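Budget for second arm – Kesta or wait?

dodham_lab
need a number in by March. this is our kitchen sim right now

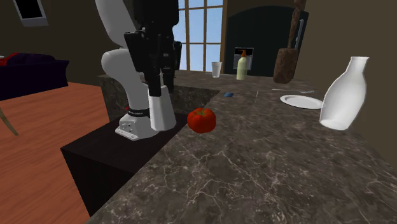

Current sim, arm by the marble counter, tomato + plate out

Kesta quoted 19k per arm, 30 with the service plan. Boychuk hasnt replied

nanholm7
skip the plan. never used ours

gripfix
Disagree – one wrist repair and its paid for. Budget spares too

nanholm7
spares yes, plan no

dodham_lab
so 2 arms no plan, plus spares. asking for 54k, will see waht they cut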